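首页 设备间 检查表 试用笔记 关于我们

夹爪与腕部相机试用前安全检查表（附批注）
八月更新 整理：Liên Nông

这一版检查表是给 Plalow 项目换手对比用的。上一版写得太像说明书，大家打勾很快，批注栏全空着。这回我把批注直接写进每一条后面，谁说的就署谁的名字，欢迎继续往上加，写得啰嗦也没关系！

参加对比的末端有三种：Kundside 的两指平行夹爪、Annan 的吸盘组，还有大家最期待的多指手。控制器是 2 套，一套旧的，一套新到的，臂不换。每换一次末端，从第一条重新走，不要从中间接着来。

一、通电之前

1.1 急停按钮按下、旋开，各做一遍，示教器上的状态要跟着变。
结果：通过。
批注（Donnie Gillies）：旧控制器反应干脆，新控制器的界面会先弹一个提示框，要点掉才显示急停状态。第一次见到时我以为没触发，按了好几下。功能没问题，习惯一下就好。

1.2 腕部法兰螺栓用扭力扳手复核，做划线标记。
结果：多指手复紧一次后通过，其余通过。
批注（Danang Kusuma）：多指手的转接板比另外两种厚，原来那包螺栓偏短，吃进去的牙不够。我换了长的，短的那包已经拿走，别再从抽屉里翻出来用。

1.3 线缆、气管从基座到手腕全程用手捋一遍，重点摸弯折处。
结果：通过，有一处待改。
批注（Dymphna Lynch）：吸盘组的气管在第五轴转到底时会绷紧。我加了一个扎带固定点，勉强够用，正式跑之前应该换一根长一点的管子。
批注（Danang）：管子已下单。

1.4 相机支架不得高于夹爪最外侧的包络线。
结果：两指夹爪不合格，调整后通过。
批注（Nuno Godinho）：这条是我坚持要加的。相机装得高，视野确实漂亮，可是手腕一翻，先碰到东西的就是相机。降下来之后指尖会占掉画面一角，我试下来完全可以接受，指尖在画面里反而方便判断有没有夹住。

1.5 工作半径内清空杂物，纸箱、包、工具车一律移到线外。
结果：通过。
批注（Liên）：“线外”指地上那条胶带的外面，脚踩在线上也算线内。

二、低速空跑

2.1 速度上限锁在最低档，单轴逐一走到软限位。
结果：通过。
批注（Donnie）：新控制器在软限位前的减速特别顺，我忍不住来回走了好几趟。旧的那套会顿一下，声音也大。光凭这一点我就想把票投给新的，不过先把表填完。

2.2 末端负载参数按实测重量填写，不得沿用上一个末端的数值。
结果：第一次漏改，已更正。
批注（Danang）：是我漏的。两指夹爪连支架称出来是 1135 克，换吸盘组以后我没有改，拖动示教时手臂自己往上飘。幸好速度锁着，人也站在外面。现在称重数值写在标签上，贴在每个末端的箱盖内侧，换手的人和填参数的人各念一遍。

2.3 拖动示教时，一人操作，一人手放在急停上，中途不换人。
结果：通过。
批注（Dymphna）：想换人可以，先停机。聊天也请停下来聊。

2.4 断开相机连接，确认手臂按设定停住。
结果：旧控制器通过，新控制器有条件通过。
批注（Nuno）：新控制器默认是相机掉线后继续走完当前轨迹。我能理解为什么有人喜欢这样，做抓取时却很吓人。设置藏在“外部设备”下面第二页，要手动改成立即停止。改完反复拔插了几次，每次都停得住。请把这个设置一起存进配置文件，重启以后再看一眼。

三、带物测试

3.1 从软物开始，再换硬纸盒，最后才上玻璃瓶。玻璃瓶阶段必须戴护目镜。
结果：进行到硬纸盒。
批注（Dymphna）：吸盘组抓纸盒快得惊人，盒面平整的时候我几乎跟不上看。盒面一有折痕就漏气，掉了几次，都落在垫子上。两指夹爪慢一些，什么样的盒子都肯试，我越来越喜欢它。

3.2 夹持力从最小值往上加，每加一档记录一次，不跳档。
结果：两指夹爪已完成，多指手未开始。
批注（Donnie）：记录表目前有 542 行。我知道这很多，可是把它画成曲线以后真的好看，哪一档开始压坏纸杯一眼就能看出来！

3.3 断电、断气各模拟一次，记录末端是否松开。
结果：两指夹爪保持夹紧；吸盘组断气后保持超过 60 秒才脱落。
批注（Danang）：吸盘这个成绩比我预想的好。别因此就站到下面去，换一只表面粗糙的盒子，时间会短很多，那部分还没有测。

3.4 多指手每根手指单独开合，手不得伸入指间调整物体。
结果：未开始。
批注（Liên）：大家都急着玩多指手，我也急。指间的夹点比两指夹爪多得多，角度也不直观，所以摆放物体一律用长柄夹子，夹子挂在控制柜侧面。
批注（Nuno）：我申请第一个试。
批注（Donnie）：驳回，抽签。

四、收工

4.1 手臂回到停放位，末端朝开阔一侧，指尖不得顶着任何支架。
结果：通过。

4.2 气源关闭并泄压，听到声音停了再拆管。
结果：通过。

4.3 相机镜头只用镜头布擦，不用袖子。
结果：不予评价。
批注（Nuno）：看到了，下次不会了。

4.4 配置文件导出，文件名写末端名称和控制器新旧。
结果：补做后通过。
批注（Liên）：“最终版”“最终版新”这种名字我已经全部改掉了。

五、阶段意见

控制器方面，我个人偏向新的那套，低速时的手感好太多，拖动示教像换了一条手臂。它的默认设置需要多盯着，2.4 那一条不改完不许跑带物测试。旧的那套先不拆，留作对照，等多指手跑完再说。

夹爪方面还早。吸盘组适合平整的盒子，两指夹爪适合其余的大部分东西，这是目前记录能支持的程度。Canach 那边的同事问能不能先给一个推荐，我的回答是先看 3.2 的曲线，再等等多指手。我自己对多指手抱着很大的期望，它的手指能分别弯曲，抓把手、抓软袋子应该会很有意思，前提是力控参数调得出来。

遗留项：
吸盘组气管更换，Danang。
新控制器相机掉线设置写入配置文件，Nuno。
粗糙盒面断气测试，Dymphna。
护目镜补货，Liên。
多指手逐指开合与夹持力记录，抽签后定人。

批注请直接写在对应条目下面，署名，字迹潦草的我会来找你本人念给我听。

联系：设备间检查表维护 Liên Nông | 版权归 Plalow 项目组 | 返回顶部
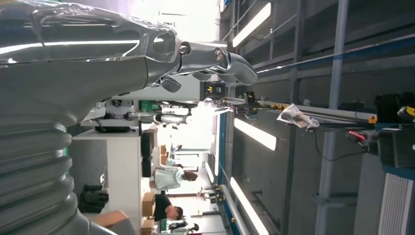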